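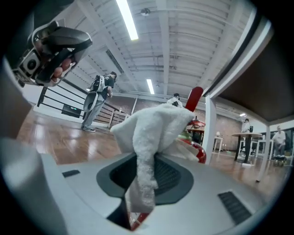

Towel work in the room with the black railing.

About Atero

Atero is a towel and linen service founded by Edeltraud Teuber. She began with 69 towels and one customer, the Thibodeau guesthouse. We now wash, fold and deliver 800 pieces a week to hair salons, gyms and small inns.

Our standard item is a white terry towel. Every piece is checked by hand for pulled loops and stains before it is folded – worn ones are cut down and sold as cleaning cloths under the Wultenus name.

There are seven of us on staff. The minimum order is 100 pieces, and new accounts start with a one-month trial. Pickup times are listed on the Delivery page.

Page updated 7/20/21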